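The Drink at the End of the Desk

By Noman Hashmi

Khurram Janjua bought his first sit-stand desk for his back and has spent most of the time since thinking about where to put his tea.

He works from a small room at the rear of his house, doing payroll for a chain of garden centers. The desk took up one wall and part of another. Before that he had an old oak table with a lip around the edge, and anything he put down on it stayed where it was. The new top was smooth and flat and went up and down at the push of a button. On the second morning he raised it with a full mug next to the keyboard, and the mug was fine. On the third he raised it with an open bottle parked under the window ledge. The ledge caught the cap end, and the bottle went over into his filing tray.

"It was cold tea with peach," he says. "The payslips smelled nice for a while."

People who fit out home offices hear versions of this all the time. A desk is sold on its height range, its motor, how much it will lift and what color the legs come in. Drinks hardly get a mention in the showroom, though almost every desk in use has one on it.

Areeba Rizvi runs Stidora, a two-person company that plans and furnishes work rooms in private homes. She did kitchens for years before that, and she still thinks like a kitchen planner. The first thing she asks a new client is what they drink during the day and what it comes in. Mugs, cans, glasses and bottles all behave differently on a desk, she says, and a person who gets through a large bottle by lunch needs a different layout from someone who has one small coffee.

Bottles are what she sees most. They are tall for their width, they get lighter as the day goes on, and people tend to leave them at the far end of the desk, close to the front, where the hand finds them without looking. The back corner would be safer. Hardly any of her clients will use it.

"You can tell people to put it at the back," she says. "They will do that for a day. Then it comes forward again, because that's where the arm goes."

Her answer is to give up on the back corner and make the front one work. She likes the bottle on the side of the hand that doesn't use the mouse. She keeps papers on the opposite side. On a sit-stand desk she wants nothing overhead on the drinks side, so shelves and window ledges decide which end that is. If the plug sockets are on that wall too, the power strip gets moved up under the desktop and toward the middle.

The shape of the top matters more than she expected when she started. Plain rectangles are cheapest and easiest to place. Tops with a curve cut into the front let you sit a little closer, so your forearms have somewhere to rest, and they leave a bit of desk that comes forward again beside you. That bit gets used as a shelf. Phones end up there, and lip balm, and lunch, and whatever is being drunk. 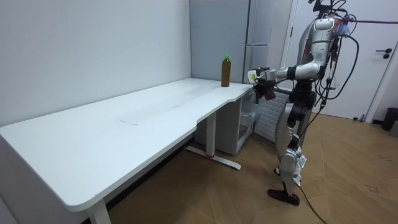
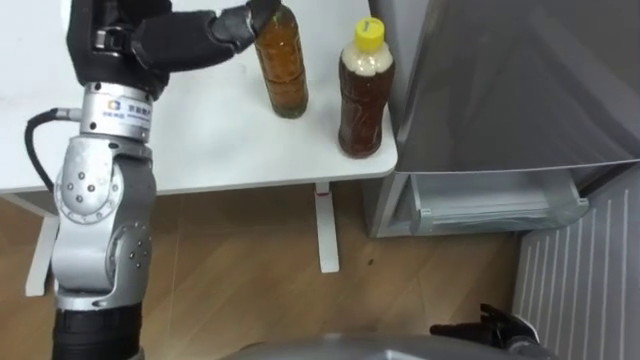
A white work surface and the drinks end of it. The bottle with the yellow cap is in the second picture.

White is the color Rizvi sells most, and she has mixed feelings about it. It makes a small room feel bigger, and it sits well with a wood floor. It also shows every ring. Dark drinks are the worst. A matte white finish has a slight texture, and a ring of strong tea left overnight will settle into it enough that a dry cloth won't shift it in the morning. She gives clients a short list of things to try, in this order: warm water, warm water with a drop of dish soap, then a paste of baking soda rubbed very lightly and wiped away. She doesn't like abrasive sponges on matte tops. They take off the stain and leave a shiny patch that you notice for as long as you own the desk.

Hamish Forsyth repairs and resells used office furniture, and he can read a desktop the way a mechanic reads tires. When an office closes and sends him its desks, he can usually say which side the drink stood on at each one. The largest lot he ever took was 80 desks from a single floor of an insurance office. He sorted them by stain. The clean ones went back out at a good price, the marked ones were sanded and re-edged, and a few with swollen corners were broken up for their frames.

Swollen corners are what he warns people about. Most desktops at the lower end of the market are a pressed board with a thin surface and a strip of edging glued on. The surface handles a spill quite well. The edging has a seam, and liquid that runs over the front and hangs there will find its way in. After that the board puffs up and there is nothing to be done. He says a sweet drink is worse than water, since it dries sticky and people go back over it with a wet cloth again and again, and each pass sends a little more into the seam.

He recommends wiping the edge first and the top second, which most people do the other way around. He also runs a thin bead of clear sealant along the underside of the edging on any desk he sells. It takes him a few minutes and doesn't show.

There are products for all this, naturally. Clamp-on cup holders are the most common. The Tudose is a steel ring on an arm that screws to the edge of the desk and hangs the drink outside it, over the floor. Janjua tried one and liked it until he started using the desk at its standing height, when the ring was exactly where his hip wanted to be. The Filasex tray is a shallow rubber mat with a raised border, long enough for a bottle and a mug together. Rizvi orders these for clients with white desks. It catches rings and drips and can be rinsed in the sink. It won't catch a whole bottle going over, and she says so.

Laruvel makes a desktop with the tray molded in at one end. It is handsome and costs 900 dollars before you have bought any legs to put it on. Forsyth has had one through his shop. He thought it was well made and that the molded part was on the wrong side for him.

Cheaper habits do much of the same work. Put the cap back on. Everyone I spoke to said this, and everyone admitted to not doing it. A screw cap turned once is enough to hold most of the contents in if the bottle is knocked. Buy the squatter bottle if the shop has it. If you keep a drink going through the afternoon, pour half of it out into a glass early, and keep the rest somewhere else.

Kausar Rajput keeps hers on the floor. She is 93 and still does the accounts for her grandson's printing shop, at a desk she has owned longer than he has been alive. There is a low stool to the left of her chair with a saucer on it, and the tea goes on the saucer. She has never spilled anything on a ledger, she told me, though she has put her foot in the tea.

Rizvi has begun adding something similar to her plans, a small side table a hand's width lower than the desk at its lowest setting. It stays put when the desk moves. It can be any color, so the rings don't matter. Roughly half of her clients agree to it at the drawing stage, and some of those are still using it when she visits later to check the motors and tighten the bolts. The others have generally put a printer on it, and the bottle is back at the end of the desk.

Janjua moved his whole desk in the end. He turned it so that the window ledge is behind his chair and nothing hangs over either end, and he bought a rubber tray. He has gone off peach. These days he drinks it plain, from a bottle with a wide base that his daughter picked out, and he lowers the desk before he fills it.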